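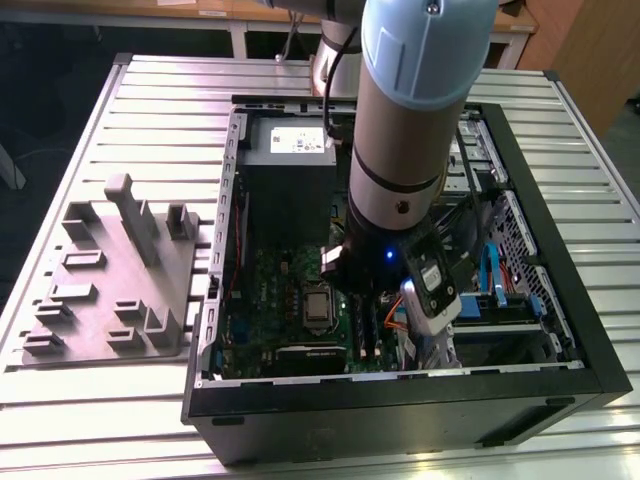

夹爪进入机箱以后的位置，左边灰色的是3D打印夹具板。

Liltico 互助社区 > 机器人与自动化 > 小型工作站 > 维护与校准

换了夹爪手指以后，机械臂在机箱里的位置慢慢偏，下班前最严重。应该从哪里开始查？

Tatiana Halás 发表于 自动化维护版

大家好。中文不是我的母语，我写得比较慢，如果有的词用得不准确，请告诉我，我会修改。

我在 Zilon 的翻新车间工作，负责一个小的工作站。工作站的任务是把旧台式电脑打开以后的一部分手工工作交给机械臂，主要是取内存条，还有把一些数据线从接口上拔下来。机箱侧板和散热器由人先拆掉，然后机箱侧放在铝型材的台面上，机械臂从上面伸进去。控制器是 Drurel 的，夹爪是从 Hudec 买的，程序是前一位同事写的，他已经去了别的部门，注释写得很少。

我先说明机器的情况。夹爪左侧是金属手指，右侧另外固定了一个白黑两色的装置，向下倾斜，朝着机箱里面。这个装置是后来加上去的，我接手的时候已经在那里。黑色的电缆从手臂旁边弯下来。夹爪正面有一个蓝色的小灯，工作的时候它一直亮，所以我认为夹爪的供电没有问题，但是我不能肯定。

问题是这样的。星期五我更换了金属手指，旧的手指尖端已经磨圆了，夹内存条的时候会打滑。更换以后，早上第一台电脑一切正常，手指正好对准内存条的边缘。过了几个小时，手指就开始偏向显卡那一边，也就是朝机箱靠近操作人员的这一边。到下午结束的时候，偏差是 3 毫米。3 毫米在这个地方已经太多，内存插槽之间很窄，手指会碰到旁边的一条。

我把机械臂停下来，关电，第二天早上再开，又正常了。然后又慢慢偏。

我已经做过的事情：

重新拧紧了手指的螺丝，用扭力扳手，按照 Hudec 说明书上的数值。

重新示教了内存条上方的那个点。示教以后马上就好了，可是过一段时间又偏，而且第二天早上反而偏到另外一个方向。所以我把旧的点恢复了。

检查了程序里的速度。没有人改过。

看了控制器的报警记录，没有报警。只有一条维护提示，说夹爪每 1,000 次循环应该检查一次导向面和润滑。我查了计数器，上面是 3,473 次。我不知道前一位同事有没有做过这个检查，维护本上没有写。

我的疑问有几个。第一，这个偏差是不是温度引起的？车间早上比较冷，下午比较暖，但是我觉得 3 毫米对于温度来说太大了。第二，我换手指以后是不是应该重新设定工具坐标？新手指和旧手指的型号一样，我以为不需要。第三，那条 1,000 次的维护，有没有可能就是原因？

还有一件事，我不知道重要不重要。机箱在台面上没有夹紧，只是靠着放。同事说机箱很重，不会动。

请大家用简单一点的话回答，我会认真读每一句。谢谢。

西门修机器的老潘

八成是温漂。我们厂的也这样，早上冷机跑和下午热机跑不是一个数。开机先空跑半小时再干活，就好了。

另外夹爪该换就换，都三千多次了。

Tatiana Halás 回复 西门修机器的老潘

谢谢您的建议。我昨天试过空跑半个小时，然后开始工作。第一台电脑的位置还是准的，和没有空跑的时候一样，到下午还是偏了。所以我想空跑可能有好处，但是没有解决我的问题。

关于夹爪，Hudec 的说明书没有说三千多次就要更换，只说要检查。价格也不便宜，我的主管会问我理由。

铝槽里的螺母

我在一个差不多的工作站做过几年维护，也是机械臂从上面往机箱里伸。我的中文也是后来学的，所以我们可以互相原谅。

您的描述很完整，我按照我会检查的顺序来写。请您一次只改一个地方，改完以后记录下来，再改下一个。如果同时改几个地方，问题消失了，您也不知道是哪一个起了作用，过一个月它回来的时候，您又要从头开始。

一、先弄清楚是谁在动

手指相对于内存条偏了，这句话有两种可能：手臂到的位置变了，或者机箱的位置变了。您现在只看到两者之间的差。重新示教以后马上变好，这对两种可能都成立，所以它不能说明什么。第二天早上反而偏到另外一个方向，这一点倒是很有意思，请您记住，我后面会再说。

您需要一个不跟着机箱走的参考点。您的夹具板就在机箱左边，上面有直立的柱子，其中有一个比较高的矩形柱。只要夹具板本身是用螺栓固定在台面型材上的（请先确认这一点，用手推一推，再看螺栓），您就可以利用它。

做法如下。早上开机，在生产开始以前，用慢速手动模式把金属手指的尖端移动到高柱子顶面的一个角的上方，留一张纸的间隙，记下控制器显示的坐标，把它存成一个新的点，名字起得清楚一些，比如“参考_柱角”。不要覆盖任何原有的点。然后每隔一段时间，停下来，让机械臂用慢速自动回到这个点，用同一张纸去试间隙，再从侧面看手指和柱角是否对齐。

注意3D打印件不是很硬，手指不要压上去。如果压过一次，柱子可能有一点点变形，您以后的比较就不可靠了。比较好的办法是在台面的铝型材上再装一个小的金属定位销，长期用它做参考。不过今天先用柱子就可以，3 毫米的偏差用眼睛也看得出来。

如果到下午，手指在柱角那里仍然是准的，在内存条那里却偏了，那么手臂没有问题，是机箱在走。如果两个地方偏得一样多，方向也一样，那就是手臂或者夹爪。如果柱角偏了，机箱里也偏了，可是方向不一样，请先看下面第三部分。

二、机箱

您把这件事写在最后，还说不知道重要不重要。对我来说，这是第一个要怀疑的。

机箱重，不等于不会动。金属手指每次拔数据线都给机箱一个侧向的力，取内存条的时候，如果卡扣没有完全打开，力会更大。铝型材表面很光滑，机箱在上面每次移动很小的一点，人看不见，几个小时以后加起来就看得见了。

当然，您会说，每台电脑都是新放上去的，不会累积。这要看您是靠什么定位。如果是靠着一个挡块放，那么请检查挡块：它的螺母是不是在型材的槽里滑动了？T型螺母如果没有转到位，拧的时候感觉是紧的，实际上只有一个角咬住槽。每放一台机箱，工人把它推向挡块，挡块就往后退一点。早上有人打扫台面，顺手把挡块推回原来的地方，于是早上又准了。您说第二天早上反而偏到另外一个方向，那正好是您在下午挡块已经退后的时候重新示教的。这和我的猜想一致，但是温度和电缆也可以解释一部分，所以请您还是做第一部分的测试。

检查方法很便宜。用一支细的记号笔，在挡块和型材的接缝上画一条横线，一半在挡块上，一半在型材上。下午看这条线有没有断开。在机箱的边框和台面之间也画一条。

如果确实在动，处理方法是：

把T型螺母拆出来，看它的角有没有磨圆，磨圆的就换掉。

装回去的时候，先轻轻拧，看螺栓头上的标记，确认螺母在槽里转到了横的方向，再按扭力拧紧。

给机箱加一个侧向的夹子。压力不用大，机箱的边框是薄钢板，压得太大会变形，变形以后主板的位置也会变。夹子请放在机械臂进出的路线以外，并且在程序里用低速走一遍，确认手臂的每一节都碰不到它。

三、电缆和加装的装置

夹爪右侧那个装置，您说是后来加的。请问加上以后，有没有人在控制器里修改过工具的重量和重心？我猜没有。Drurel 的控制器在“工具”菜单里应该有负载的设置，不同版本的菜单名字可能不一样，请以您手里的手册为准。重量填错了，手臂在慢速的时候可能看不出来，在伸出去比较远或者动作比较快的时候就会有偏差。不过它通常是早上也偏，下午也偏，不会自己慢慢变大。所以我不认为它是您这个问题的主要原因，但是既然您要打开这台机器，就请一起改好。

慢慢变大的，更像是固定它的夹具松了。装置不在夹爪的中心线上，每次加速和减速，它都给固定的地方一个扭转的力。请用手轻轻扭一下（先关电，锁定，挂牌），看看它和夹爪之间有没有间隙，再看看夹爪和手臂法兰之间有没有间隙。后面这个更重要。法兰上的定位销如果没有装，只靠螺栓，那么夹爪整体会一点一点地转。旋转很小的角度，在手指尖端就是好几毫米，手指越长越明显。

我遇到过一次这样的情况，拆下来才看见定位销还在包装袋里，和说明书放在一起。

电缆的问题是这样：黑色电缆从手臂旁边弯下来，如果弯曲的余量不够，手腕转到某一个角度的时候电缆会拉紧，它拉的是夹爪这一边。请您在断开自动、用手动慢速的情况下，把手腕转到程序里的最大角度，看电缆在每一个位置是否都还有松的一段。扎带也要看。扎带勒得太紧，电缆不能滑动，余量就白留了。

还有，电缆下垂的部分如果进到机箱里面，可能挂住里面的线。旧电脑里的线没有两台是一样的。我建议工人在放机箱以前，把电源那边的散线用一小段魔术贴归到一边。

四、手指和工具坐标

您问换了同型号的手指是否需要重新设定工具坐标。我的回答是要验证，不一定要重新设定。

验证的方法：把手指尖端移到刚才的参考点上方，然后只改变姿态，让手腕绕着工具坐标的原点转动，尖端应该停留在原来的地方。如果尖端画了一个圈，说明工具坐标和真正的尖端不在一起，这时候再按手册的四点法或者您那台控制器支持的方法重新做。

新手指装上去的时候，安装面要擦干净。旧的螺纹胶留下一小块，手指就歪一点。您说早上第一台是准的，所以我觉得安装面应该没有大问题，不过看一眼只要一分钟。

五、1,000 次的检查

请做，而且今天就可以做。计数器显示 3,473，本子上什么也没有写，那么您应该当作从来没有做过。它可能是偏差的一部分：导向面干了以后，两个手指打开和闭合不再对称，一边先到，另一边后到，内存条就会被推向一边。夹爪温度上来以后，这个现象会更明显。

步骤我按我用的那一种写，请您和 Hudec 的说明书对照，不一样的地方以说明书为准。

关掉控制器，等夹爪正面的蓝灯完全熄灭。不要看见程序停了就伸手。

拆下手指，记住左右，在背面用记号笔写清楚。

用不掉毛的布擦导向面，不要用压缩空气吹，吹出来的灰尘会进到更里面。机箱里的灰尘很多，您的夹爪每天都在里面。

看导向面有没有划痕。用指甲轻轻划过去，感觉得到的划痕就请拍照发给供应商问一下。

涂很薄的一层润滑脂，手动来回几次，把挤出来的擦掉。翻新的主板上不应该有油，这一步请不要着急。

装回手指，按扭力拧紧，然后做第四部分的验证。

最后把计数器清零，在维护本上写下清零以前的数字。如果只清零不记录，下一个接手的人会和您现在一样。

六、顺序

如果我只有一个下午，我会先画记号笔的线和存参考点，因为这两件事不改变机器的任何东西。然后照常生产到下班，看结果。第二天再决定拆什么。

请不要再重新示教内存条的点，直到您知道是谁在动。

最后说安全。手臂在机箱里的时候，很多人会习惯用手去扶一下机箱，尤其是看见它在动的时候。请您和操作的同事说清楚，自动模式下手不可以进去。试间隙的那张纸，也请在停止并且确认以后再放进去。

Tatiana Halás 回复 铝槽里的螺母

非常感谢您写了这么长的回答。我打印出来了，贴在控制器的柜门上。

我按照第六部分的顺序做了，现在报告结果。

夹具板的螺栓是紧的，我推了，不动。参考点我存在高柱子的一个角上，早上、中午和下班以前各试一次。三次都是准的，纸的感觉一样。所以手臂没有偏，我很高兴，也有一点不好意思，我为了手臂担心了很久。

然后看记号笔的线。机箱左边的挡块是好的。靠近操作人员这一边的挡块，线已经断开了，我用尺子量，正好是 3 毫米。拆出来以后，T型螺母和您写的一样，没有转到横的方向，它的一个角已经磨亮了。我问了早班的同事，她说早上擦台面的时候，看见挡块没有和型材的端面对齐，她觉得不好看，就把它推回去。她每天都这样做，很认真，没有想到和机械臂有关系。

我换了新的螺母，按扭力拧紧，又在挡块旁边画了一条新的线，并且请同事看见线断开的时候不要推，先告诉我。侧向的夹子还没有到货，我订了 5 个，因为旁边的工作站也要用。

更换螺母以后到现在，下午的最后一台也能对准内存条的边缘。我会继续观察。

我还有两个问题。

关于负载设置：我在 Drurel 的控制器里找到了，重量那一栏写的还是只有夹爪的数值，右侧那个装置没有算进去。您猜对了。我应该把装置拆下来称重，还是可以用控制器的自动测量功能？

关于润滑：Hudec 的说明书写了润滑脂的型号，但是那一页是德语，我们仓库里有一种白色的，标签已经看不清楚。我不敢用。

铝槽里的螺母

标签看不清楚的不要用，您做得对。直接写邮件给 Hudec，附上夹爪的序列号，请他们给出型号，小管的就够用很久。

负载的问题，两种方法都可以，我更喜欢自动测量，它同时给出重心，您自己称重只能得到重量。做测量以前请把机箱从台面上拿走，手臂会以比较大的幅度摆动手腕，周围需要空间。电缆请保持平时生产的样子，不要为了测量把它解开。做两遍，两遍的结果差别不大就可以保存。保存以前，把旧的数值抄下来。

改完负载以后，请用低速把整个程序走一遍，再慢慢加速。进入机箱的那一段要特别注意，手臂的表现可能和以前有一点不同，也许从前的同事为了补偿错误的重量，在某一个点上加了偏移。注释少的程序里常常有这种东西。如果您看见某一个点的数值很奇怪，先不要删。

hebei_装机王

插一句，内存条为啥非得用机械臂拔，人手拔一条两秒钟。

Tatiana Halás 回复 hebei_装机王

您说得对，人拔一条很快。我们的同事整天拔，手指和手腕会疼，所以车间做了这个工作站。速度慢一点，主管可以接受。

给所有以后看到这个页面的人：我做了自动测量，两遍的结果几乎一样，已经保存。低速走程序的时候，果然在进入机箱以前的那个点上有一个偏移，没有注释。我写信问了以前的同事，他回信说是三月加的，当时手臂在那个地方有一点抖，他想绕过去。现在不抖了。我把偏移留着，旁边写了注释，等润滑脂到了、夹爪检查做完以后再决定要不要去掉它。

夹爪的检查我安排在下一次停机。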